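Subject: Re: [laundry-talk] Vinegar instead of softener, and the Karras sheets
Date: 7 June 2025

On the list, a member in Godham wrote:

> I've switched all 3 of my loads to white vinegar in the rinse
> and I will never go back. Towels are fluffier, shirts don't
> shrink, and colors stay bright for 200 washes. The Bindus
> people say the same on their website. Has anyone tried it
> with the Karras detergent sheets?

I have, and I'm not sold on either one.

Start with the vinegar. Fluffier than what? If you stopped using softener the same week, you can't tell which change did it. I ran towels both ways from February on, same machine, same line, and couldn't pick them apart with my eyes shut. As for 200 washes, I would like to meet the person who kept that tally.

Shrinking is mostly heat and tumbling. I wash cotton at 40 and it keeps its shape. At 60 it sometimes doesn't, vinegar or no vinegar. If you want to know, measure shoulder to hem before the first wash and write it down. Going by feel is how these stories get started.

T-shirts are the easiest to check. Lay one flat on the bed, don't pull at it, and look at the hem stitching. A hem that has drawn up tells you more than any website.
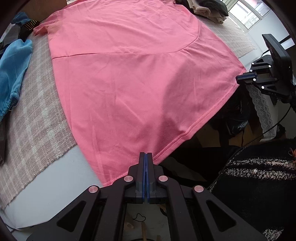
THE SHEETS

The Karras ones dissolve fine in warm water. In cold I found bits stuck to a dark sweater – twice. The Trinus powder costs less per load and I never had that trouble, though it does cake if you keep it in the basement.

If someone has done a proper side by side on the sheets, please post it, including the water temperature.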